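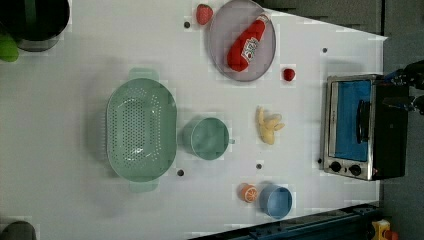

Posted by the bench 4 notebook, Pratisley play materials workshop - Thursday, June

Kitchen play set, layout check before the Fivum trial. Started 9:30, table wiped and left bare for the first pass, then set out by type.

Containers first. The mint colander is still the largest piece and sets the spacing for everything else. With a tab handle at each end it needs more room lengthwise than the drawing allows, so the storage tray has to be sized to the handles and not to the rim. The mint cup goes next to it. The greens are close enough to be read as a pair. The light blue cup belongs to neither and stays in as the odd one for color sorting.

Plate: raised rim, grayish lavender. The ketchup bottle was laid across it on the diagonal, cap toward the upper right. Fine for the layout. For storage the bottle should go in the tray on its own, label up.

Food: strawberry, tomato, banana, orange half. Strawberry and tomato are both red, and I want them kept apart in the starting layout so that a child has to go by shape and surface. Strawberry has the seeded texture, so that should be enough of a cue. Banana is the partly peeled version. The splayed peel is the part I would watch in the drop test. Orange half goes cut face up, otherwise the segment lines are lost and it is only an orange lump.

Toaster oven at the right side of the table. Moved it twice on paper and came back to the same position. It is the only appliance in this layout, and the middle has to stay clear for sorting.

Tabletop: the white panel is acceptable, matte, no complaint about glare. The holes are a nuisance for the small parts list - anything under the hole diameter cannot be used on this top. Plugs requested from Esfahani, 5 mm head, white. Order not confirmed.

Wash test carried over from last week: 3000 cycles planned on the cups, 95 percent done. Remainder to run overnight. No entry for the colander until the cups are off the rig.

To do
- measure colander over the handles, send to Vosora for the tray
- drop test, banana, 4 drops per side
- second orange half from stores
- check the ketchup label edge for lifting
- ask whether Fivum wants the plate in the same green as the colander

Stopped 11:50. Layout left as is for the afternoon.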